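April, Guneck trial, second afternoon

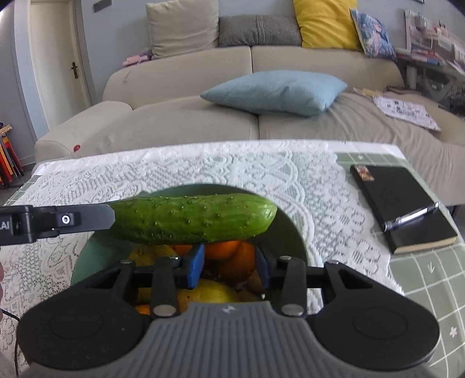

Cucumber on top of the fruit bowl, blue pads open over the fruit.

Still working through the Guneck kit (hand-held gripper plus the upload service from Ovov). Lihua wants a yes or no before the quote lapses. My notes lean no so far, but I have been wrong about these people's hardware before, so I'm writing down what I'd need to see.

What the brochure claims: "any household object, any surface, first try." What the setup guide says, page 7: avoid glossy, wet or "irregular" produce. Those two pages should meet each other. I put a cucumber and citrus in the pale green bowl for exactly that reason. Bumpy skin, smooth skin, everything leaning on everything else.

**Grip.** Closing force feels fine in the hand. Long items are the problem. Pick up a cucumber near one end and it wants to swing, and I end up correcting with my wrist without noticing. Whatever gets learned from that includes my wrist. Weidong says this is normal and the training sorts it out. Maybe. I'd like to see a plot before I believe it.

**Lace tablecloth.** Left it on over the tiled table on purpose. The sales engineer asked for a plain mat for "best tracking" and I said we'd do the mat as a comparison. If the thing needs a plain mat it isn't a household kit. Haven't run the comparison yet.

**Cable.** Don't like it. I keep steering around it when I reach across to the left. Asked about a cordless version and got "on the roadmap."

**Service.** The quote covers 1000 demonstrations processed per month, with the next tier at 3000. Nowhere does it define a demonstration. If a dropped lemon counts against the quota I want that in writing. Bok-nam emailed them twice and got the same PDF back both times. Turnaround on our first batch was over 109 minutes, against the "near real time" on the website. Could be our uplink. Romana is going to resend the same batch from the Stillalstead office so we can rule that out.

The good parts, to be fair:

- The linkage is decent. No slop that I can feel at the rivets.
- Ridged grip is comfortable, even for Aiguo, who complains about every handle we own.
- Charts in the web viewer are readable and the export is plain CSV.

Next:

1. Same bowl, plain mat, same order of picks.
2. Cucumber by the middle vs. by the end. Keep the two sets in separate folders this time (my fault).
3. Ask Ovov for the failure logs from their own demo, with the failures left in.
4. Price the older Gu gripper with our own scripts. Weidong thinks we could get most of the way there for the cost of two months' service.

Lihua, if you read this before I catch you: please don't sign the annual plan yet. Monthly, or an extension on the trial.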